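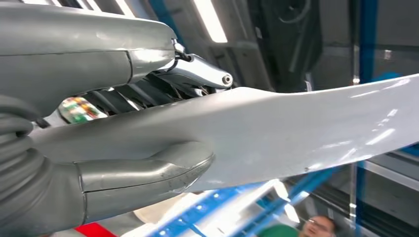

A gripper holding a long, flat part in a workshop

Hebden is an automated handling line at the Cetow works in Ekcombe. It took over the lifting and turning of flat parts, work formerly done by hand in pairs. The line entered regular service in July 2024 with 2 robot cells.

Before the change, 52 people worked in the handling section. Most moved to inspection or cell setup after training, and the night shift was ended – a loss of shift pay that the works council objected to. Shobha Kandasamy, then section lead, wrote the new job descriptions. Operators now record surface marks and clear stoppages. Each shift handles up to 905 parts.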